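June, late, past eleven

Long one today and my brain is still chewing on timestamps, so I'm writing it down or I won't sleep. Krešimir and I finally got the new sync code into Jerkico and spent the whole afternoon on the little black table, him convinced it was the clock and me convinced it was the pose filter.
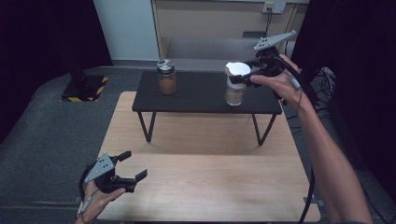
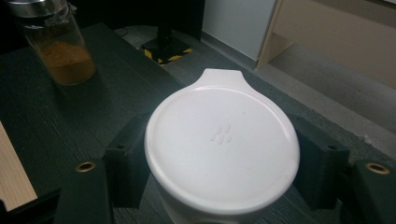
He was right, of course (ugh). The head view and the gripper view were drifting apart a tiny bit at a time, and by the end of a long episode the policy was learning to close on a cup that had already moved. I pulled up episode 1792 and stepped through it, and there it was – 48 milliseconds of lag, plain as day! The fix was one line. One! I'd been rewriting the filter for a week.

So now everything gets stamped on arrival and resampled to 30 Hz before it goes anywhere near training. I kept my filter in too, mostly out of stubbornness, but it does smooth out the wrist jitter a bit.

Still bugging me: clear glass. The depth estimate goes all mushy on it and the planner picks a grasp way too high. White plastic is so much easier, I could kiss it. Krešimir wants to mask the glass and trust the wrist view alone, and I want to try the Söderlund weights first. We'll run 50 episodes each way and see.

Need to email Follham about the license before lunch tomorrow. Also the viewer crashes if you scrub backwards, must write that up – I keep forgetting and then doing it again.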